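# The week the gripper wouldn't let go

I promised a gallery from the tube-handling station back in July, and then we had our little incident and the gallery turned into more of an incident gallery. So be it! Most of you on this page know the job already: tubes go from one box to another, lids open, all day long. Celeste Serrano wrote the routine, I babysit it, and until last month my biggest complaint was the chair.

What happened, in short: on cycle 200 of a long unattended run, the fingers closed on a tube and stayed closed. The arm went on to the next move anyway, lifted, and took the entire green rack up with it. It got to 40 millimeters above the box before the force limit tripped and everything stopped. No one was near it and no samples were in play (practice tubes only, thank goodness), but I heard the clatter from the hallway and I did not enjoy the walk back. 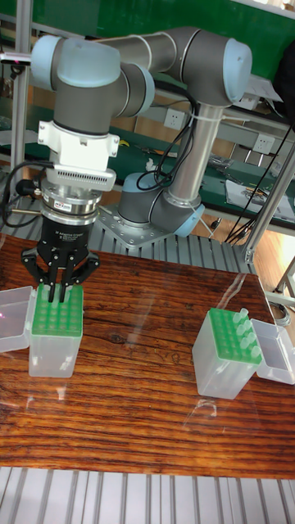
Celeste's first theory was the spacing between fingers and rack, and it's a good theory. The old routine gave the fingers hardly any slack on the way in, so if a rack sat a hair crooked they could wedge against the plastic and read that as a good grip. The tips really do go right in among the holes, as you can see with the left box, and there isn't much room for being wrong in there. A rack that's been pushed down unevenly on one side is enough to do it. I tried it by hand with a spare rack and got it to bind on my second attempt, which made me feel clever for a minute.

**The cable.** My theory was the cable, naturally, because my theory is always the cable. The black one that loops in to the coupling used to be tied back tighter, and in certain wrist positions it got a good tug. We pulled the log and found 6 dropped messages from the gripper in the same hour. So the "open" command may have gone out and never landed. I'm counting that as half a win for me and half for Celeste – she's counting it differently.

**The missing check.** What bothers me most, though, is that the software never asked. It sent "open," waited a moment, and moved on without looking at where the fingers were. Our controller software is Skistesa, and the position check was a box we could have ticked on day one. I'm the one who set it up, so that's mine. I'd left it off to speed up the demo for the Leung people in the spring and forgot all about it. Please go check yours.

**The stop button.** It worked, but it was on the wrong side. To reach it I had to lean past the arm, and a stalled arm holding a rack in the air is a thing you don't want to lean past. We've moved it to the aisle end of the bench and I've practiced hitting it with either hand. Feels silly, do it anyway.

**The rack.** It came out of this with 4 cracked holes along one edge and now lives on my desk full of pens. Lovotari sent a replacement quickly and didn't ask questions!

Where we are now: position check on, cable rerouted with more slack, slower approach for the last bit into the rack, and no unattended runs until we've had a full clean week. We're partway through that. Stelar want a written report with the logs attached, so that's my afternoon gone. If anybody has run into the same binding problem with perforated racks, write to me or Celeste, especially if you found a fix that doesn't involve slowing everything down.

Updated Aug 14, 2025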